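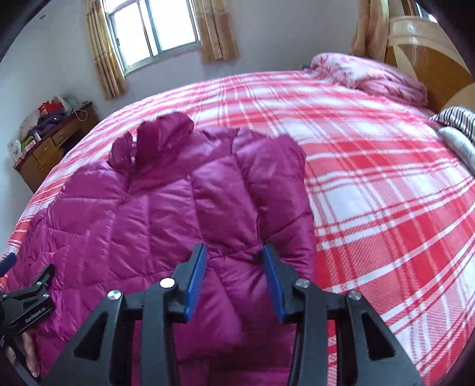
The Winter Coat and Where to Put It

November
Words by Embla Wallin

Every house has a week in which the coats win. Mine falls in November, when the hall pegs give up and the quilted things come down from the top of the wardrobe, bringing with them a smell of cedar balls and last year's bus tickets. By teatime the bed has gone. You could sleep in it, in theory, if you were prepared to share with a puffer jacket that takes up the room of a well-fed uncle.

I have been told there is a right way to fold one. I have been told this mostly by Yannick Courtois, who spent 7 winters on the repairs bench at Mullonov, an outdoor shop in Dultlow, and who folds a padded coat the way other people close a letter. He lays it flat on a bed, front down or front up (he claims not to care, then turns mine over). The zip is done up to the chin. The sleeves cross the body, the hood goes down into the collar, and the whole business is rolled from the hem, slowly, with the forearms doing the work.

"You are pushing air out of a door," he told me. "If you rush, it comes back in by the window."

Mine came back in by the window. I had got as far as the second sleeve when the first one rose, quite gently, like somebody in a meeting with a question. Courtois watched me start again and drank my coffee.

He has no time for vacuum bags. I own several, bought in a fit of optimism for 59 kronor apiece, and I will admit to a shameful pleasure in watching a coat turn into a roof tile. His complaint is with what happens in spring, or rather in autumn, when the roof tile is asked to be a coat again and declines. Down left squashed for months can clump, and synthetic filling may never quite get its bounce back. He would have us all use a loose cotton sack, or a hanger with proper shoulders and a wardrobe half the size of Caputo, the furniture warehouse on the ring road. I have the sack.

Then there is the washing, which most of us avoid by dabbing at the cuffs with a flannel. Courtois wants it done before storage, on a cool cycle, with a small amount of liquid soap and the drum otherwise empty. Drying takes an evening and three clean tennis balls, and sounds like a burglary. My neighbour uses Brilell, a soap in a brown bottle that costs more than her scarf. Her coat does look smug.

My own jacket weighs nearly 500 grams on the kitchen scales and behaves like a much larger animal. I have rolled it now, tied it with a dressing-gown cord and put it on the shelf above the boiler. It has already started to loosen the knot — I can hear it from the landing.

Contact the features desk | © Dultlow Quarterly | Back to top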